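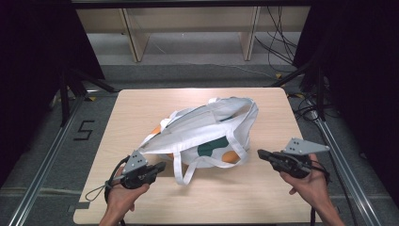
4. Premier lavage et entretien des housses Futine

Les housses de la gamme Futine sont livrées avec un apprêt de tissage qui doit être enlevé avant la première utilisation. Cet apprêt donne au tissu un toucher un peu raide et il empêche l'eau d'entrer dans la fibre. La même procédure est valable pour les sacs en toile blanche avec de grandes taches de couleur, vert foncé et orange, comme celui qui est couché sur la table : les poignées en tissu se lavent avec le reste, il ne faut pas les découdre. Pour les articles Futine en laine, voir la section 6.

4.1 Préparation

1. Videz complètement l'article et retournez-le. Passez le doigt dans les coins, là où les fibres s'accumulent.
2. Fermez les boutons-pression, mais laissez les fermetures éclair ouvertes à moitié.
3. Faites l'essai de couleur : mouillez un chiffon blanc, appuyez sur une zone imprimée pendant une minute. Si le chiffon reste blanc, passez au point 4.2. S'il prend la couleur, lavez à la main et à l'eau froide seulement.

Attention : les couleurs foncées peuvent encore dégorger pendant les 2 premiers lavages. Ne mélangez pas avec du linge clair pendant cette période.

4.2 Lavage en machine

4. Choisissez le programme délicat, 30 degrés au maximum. L'essorage ne doit pas dépasser 500 tours.
5. Versez la lessive liquide Rukoler dans le bac, jamais directement sur le tissu. La dose est indiquée sur le bouchon ; prenez le trait du bas pour un seul article.
6. N'ajoutez pas d'assouplissant. Il laisse un film sur le coton et la toile devient molle – elle ne tient plus sa forme.
7. Sortez l'article dès la fin du programme. Les plis qui sèchent dans le tambour sont difficiles à enlever.

Note : le détachant réf. 313 a été remplacé par la réf. 901. Si vous possédez encore l'ancien flacon, vous pouvez le finir, mais diluez-le dans la même quantité d'eau.

4.3 Séchage et repassage

8. Tirez doucement sur les coutures quand le tissu est encore humide, dans la longueur d'abord et dans la largeur ensuite.
9. Suspendez l'article par le fond, pas par les poignées ou les passants, qui peuvent s'allonger sous le poids de l'eau.
10. Repassez à l'envers, fer moyen, sans vapeur sur les zones imprimées.

Attention : le sèche-linge est interdit pour toute la gamme. Un rétrécissement causé par le sèche-linge n'est pas couvert par la garantie.

4.4 Rangement

Rangez les articles à plat dans un endroit sec. Évitez les boîtes en plastique fermées, surtout si le tissu n'est pas sec jusque dans les coutures. Les pièces de rechange (boutons, passants, fil assorti) se commandent chez Yáñez, à l'atelier d'Arnesach, avec le numéro cousu à l'intérieur de l'ourlet.

Texte : Birutė Grīnberga. Vérification des températures et des doses : Hae-won Baek. Version de septembre, remplace la feuille jointe aux premières livraisons.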